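**Electric Lighting and Daylight in the Bratent Reading Room**

Imre Boros
Building Services, term project
15/12/2019

## 1. Background

The Bratent reading room is on the ground floor of the old Drindura post office, which the school took over for its library and study space. The building has thick walls and tall windows on the street side only. Lighting was replaced when the partition walls came out, but the switching was left as it was, so one wall switch still controls every ceiling fixture.

Students report that the room is dim at the back and uncomfortable near the windows. The project set out to check both complaints with a meter and to propose changes that do not need new wiring in the ceiling.

## 2. Equipment and method

Illuminance was measured with a Hisix handheld meter borrowed from the physics lab. Its calibration certificate had expired, so readings were compared with a second meter at one point before each session. The two agreed well enough for comparing one part of the room with another. Absolute values should be treated with caution.

A grid of 18 points was marked on the floor plan. Readings were taken at desk height with the sensor level, and the person holding the meter stood on the side away from the windows. Each point was measured in two conditions:

- ceiling fixtures on, blinds down
- ceiling fixtures off, blinds up, overcast sky

A third condition with direct sun was planned. December gave too few clear mornings to cover the full grid in one session, and combining readings from different days would have mixed different sun angles, so that condition was dropped.

Reflectance of walls and ceiling was estimated by holding a gray card against the surface and comparing readings. The walls are painted a matte cream that has darkened above the radiators. No attempt was made to correct for this.

## 3. Results

### 3.1 Electric lighting only

The fixtures are Szabó recessed units in three rows parallel to the street. Under the middle row the readings were even. The back row reads lower throughout, and the reason is visible from a ladder: the diffusers there were never changed and have yellowed. One was taken down, washed, and put back. The reading directly below it rose slightly, so dirt accounts for part of the loss and the aging of the plastic for the rest.

The lowest reading on the grid was 42 percent of the highest. The target taken from our course notes was a minimum of 60 percent of the maximum across the working area. The room does not meet it. If the two corner points behind the book stacks are left out, the result improves but still falls short.

### 3.2 Daylight only

Daylight falls off quickly with distance from the windows, as expected in a deep room lit from one side. The first row of desks needs no electric light on an overcast morning. By the third row the daylight contribution is too small to work by. The window heads are high, which helps, but the street trees and the building opposite block much of the sky even without leaves.

### 3.3 Glare

Glare was not measured. The meter gives no information about direction or about the brightness of a surface as seen from a chair. We sat at each desk in the window row and noted whether a reflection of the window fell between the reader and the page. It did at most of them — the worst positions were those facing the street.

## 4. Proposed changes

1. Replace the diffusers in the back row with new ones of the same type.
2. Split the switching so that the window row can be turned off alone. The junction box above the door has separate feeds for the three rows, joined at a single terminal, so the work is confined to that box and the wall plate.
3. Turn the desks in the window row by a quarter so that readers sit side-on to the glass.
4. Move the tall stacks out of the rear corners, or accept the corners as storage and leave them out of the working area.

Item 3 costs nothing and can be tried first. Item 2 must be done by the school electrician. The saving from item 2 depends on people using the switch, and we have no data on that. An automatic sensor was considered and left out on cost.

## 5. Limits of the work

The grid is coarse, and a point that falls between two fixtures can give a misleading impression of its neighbors. All readings were taken in winter. The blinds do not close fully, so the electric-only condition includes a small amount of daylight. A repeat after dark would remove this error, but the building closes before the evening sessions we asked for.

Surface finish also matters for item 3. A glossy white top returns bright streaks at some viewing angles wherever the light comes from, and turning a desk only shifts the angle.

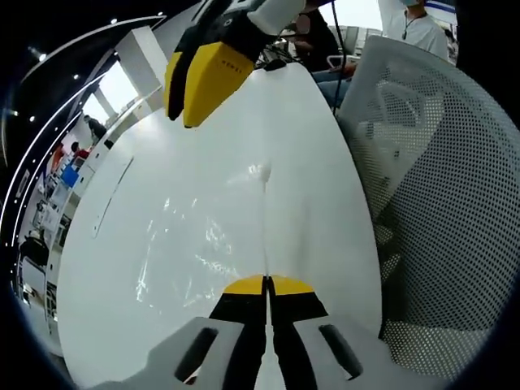 For that reason any new desks should be ordered with a matte top, and the glare notes in section 3.3 should be repeated after the desks have been turned, using the same seats and the same overcast conditions.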